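3.2 Garment types and the second-hand sample
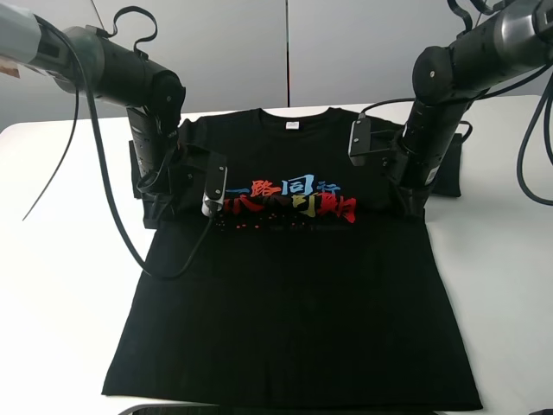 Figure 5. Garment of the type "short-sleeved T-shirt, black", laid flat with the collar away from the viewer.

The second part of the study concerns the clothes which households in Wesgate keep but do not wear any more. In the first part (Section 3.1) we asked only for the number of such clothes, and the answers were difficult to compare, as one family counted socks and another did not. For the second part we therefore prepared a closed list of 51 garment types, and each type was defined by cut and by colour group. The T-shirt in Figure 5, which is black and has printed lettering on the chest, belongs to the type most often named by the respondents. Printed and plain shirts were at first two separate types, but Nina and Huaranga found in the pilot interviews that people did not remember well whether a stored shirt had a print, and the two types were joined.

In total 612 households returned the list, and they reported 2810 stored garments. Coats and shoes were excluded, because they are often kept for the next season and this is a different kind of keeping. Children's clothes were included only if no child in the household could still wear them.

The reasons for keeping were written by the respondents in their own words. Edith Huaranga and Wilson Nina coded the answers separately and then discussed every case in which their codes were different. The most frequent reason was that the garment was "still good". This expression was used also for clothes with small holes, and so we do not treat it as a statement on the physical condition. A second group of answers mentioned a person or an event, for example a former workplace or a concert. We return to these answers in Section 4, where they are compared with the interviews from Uvby.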